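In Defense of the Bed as a Table

By Finbarr Daly

My grandmother in Brirley owned an ironing board, a folding table and a laundry room with a counter the length of a canoe. She folded everything on the bed. I asked her about it once, when I was nine, and she looked at me as if I'd asked why she cooked on the stove.

I have come around to her view, which puts me at odds with most of the advice now in circulation. The home organizing crowd would like us to have a folding station. The Calusow catalog, which arrives at my apartment every July addressed to the previous tenant, sells one on wheels with a lip around the edge, presumably to stop a sock from making a run for it. It is 30 inches wide. I own pants wider than that.

A bed is the only surface in an ordinary home that's big enough for a grown person's clothes. You can lay out a pair of trousers at full stretch and find the folds before you iron them in forever. You can walk around three sides. And you can't go to sleep until you've finished, a form of discipline no catalog has managed to put on wheels.

My friend Boris Perić disagrees with all of this. Boris folds standing up, against his own chest, with his chin as a clamp. He says the bed method only moves the pile from the basket to the mattress, and from there, at 11 p.m., to the chair. I admit I've met the chair. Mine has been wearing the same sweater for 18 days. But I'd call that a problem of character, and Boris's shirts have a crease across the front where his chin goes.

The stronger objection is color. Dark clothes on a plain white bedspread show every speck of lint, and you spend the evening picking instead of folding. My answer is to give up on plain bedspreads. Put flowers on the bed, and if you get tired of the flowers, put leaves on top of the flowers. Taste will object. Taste has never had to get through a week's worth of black laundry. 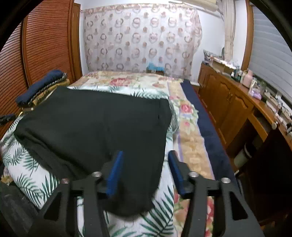 Black on palm leaves on roses: loud, but the folds are easy to find.

I timed myself last week with the kitchen timer. A full load took 60 minutes on the bed, counting a break to lie down next to it. My grandmother would have been quicker, and she'd have had something to say about the break.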